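How I oil a big maple board (so the kids can build on it)

The best play surface in our house is a slab of pale timber I picked up as an offcut, and I get asked about it more than anything else I've put on this blog. So this is the whole method, start to finish, with the mistakes left in.

Mine was sold to me as maple. If yours has a dark knot or some swirly figure, hang on to it! My daughter uses the knot on hers as a well, a volcano or a parking spot, depending on the day.

What I used

Sandpaper in 120, 180 and 240 grit
A tin of Utness board oil (400 mL, and I still have plenty left)
2 old cotton T-shirts, cut into rags
A cork sanding block
A bit of non-slip shelf liner

Sanding

Start with the 120 and go with the grain, long strokes, the full length of the board. I went across it on my first go, in a hurry before dinner, and had to do the lot again. Move up to 180 once the surface feels even under your palm, then finish on the 240.

Do the edges properly. Little forearms rest there, and end grain can be surprisingly scratchy. I take the sharp corner off with a few passes at an angle — you're after a soft edge, so don't get carried away and round it right over.

Now wipe the whole thing with a damp rag and let it dry. The fibres will stand up and it'll feel furry, which gave me a fright the first time. Another light pass with the 240 fixes it. My neighbour Urmila Upadhyay skipped this step on her board and she reckons it still snags her jumper.

Oiling

Pour a small puddle in the middle and work it outwards with a rag. The colour warms up as you go and any fancy grain really starts to show, so enjoy it, it's the fun part. Leave it 18 hours, wipe off whatever hasn't soaked in, then do a second coat. Lay the used rags out flat outside to dry before they go in the bin. Oily rags scrunched up in a heap can catch fire on their own, depending on the oil, and I wouldn't chance it.

After the second coat I waited 7 days before letting anybody near it. Check your own tin, because they vary.

Setting it up for play

Put the shelf liner underneath if your table is slippery. Then bring out the blocks, but only a handful. I used to tip out the entire tub and the whole lot would be on the floor in a minute flat. A small bunch of chunky plastic shapes works much better for us, a cube and a hexagon and a star, that sort of thing, in good strong colours that stand out against the pale wood.

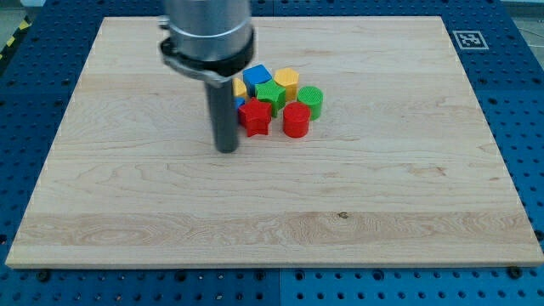

I like to push them into a loose huddle and leave plenty of bare board for sorting, tracing or making roads. Textured blocks are good for crayon rubbings too — put a sheet of thin paper over the top and use the side of the crayon.

For cleaning, a barely damp cloth and then a dry one. Never soak it, and keep it away from the heater. I re-oil mine every May, one thin coat, and put it back on the table the week after.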